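The hairbrush is winning

There is a noise a hairbrush makes when it is dragged along a tabletop by something that was supposed to pick it up, and after 14 hours in Starberg I can do a passable impression of it.

I had come to compare hand-held grippers, the kind you squeeze yourself so that a robot can later be taught to do what you did. There were two contenders. The Griltar has stubby, blocky fingers that meet like a pair of doorstops. The Aranda goes in for a longer reach, and its makers talk about it the way other people talk about their daughters' A-levels. Both cost more than my car, though so does my bicycle.

The test was simple enough to be humiliating. Take things you would find in any bathroom or on any windowsill, and move them from one part of a table to another. My hand did this for years without a firmware update. With a gripper in it, my hand became somebody else's, and that somebody had been drinking.

The brush was the worst of the lot. It is heavy at one end, flat at the other, and covered in bristles on the side you most want to hold. Go for the handle and the head swings down. Go for the head and you are combing it. The best place is the join between the two, a spot slightly narrower than my patience.

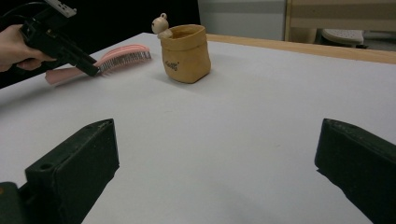 Try it from the handle end with your wrist turned in, Yao-tsung Tseng told me, and stop squeezing as if it owes you money. Most people close too hard and too early, he said, and then they blame the fingers. He had done over 500 of these lifts that month and still dropped the odd one, usually when he was being watched.

I turned my wrist in. I stopped squeezing. The brush rose a hand's width, thought about it, and came down bristles first. This was recorded as progress.

What you notice, once the sulking passes, is how differently the two tools fail. The Griltar's wide pads forgive bad aim. You can come at a thing crooked and they will shuffle it straight as they shut, rather like a doorman dealing with a drunk. But they are broad, and anything lying flat gets pushed about before it gets held. The Aranda will go exactly where you point it, which is a drawback if you are me. Its tip slid under the handle at the first attempt and I felt like a surgeon. At the second I poked the brush across the table.

Then there is the matter of the camera. Each tool carries its own, looking out along the fingers, and whatever it fails to see the robot will never learn. So you stop working for your own eyes and start working for the lens. I spent an hour leaning in like a man reading a parking notice, only to find that my best lifts had gone on outside its view. Tseng's advice was to keep both fingertips in sight the whole way down, and never to reach across another tool while it is recording. I had been doing the second of these all morning.
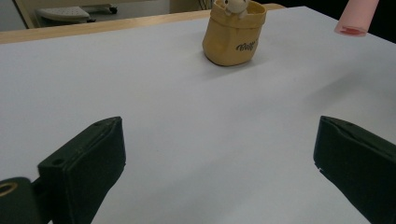 FINDELL, March

The next round of testing was held two hours up the line, in a building with worse coffee and a better heater. By now I had opinions. I also had a blister, on the inside of the forefinger, where the trigger of the Griltar rubs. The Aranda has a softer trigger and a cable that wants to be in your sleeve.

Soft things came next: sponges, socks, a bread roll. The Griltar was happier with all of them. It closed on the roll so gently that I ate it afterwards. The Aranda pinched a neat hole in its own roll, and I ate that one too.

The target for a useful set of recordings is 2000 lifts, shared among 4 people. I managed a little under my share and was thanked with great courtesy. If I were buying, I would take the Griltar for anything squashy and the Aranda for anything thin, and I would hire someone else to hold them. The brush was on the table again when I left, and Tseng was going at it from the handle end.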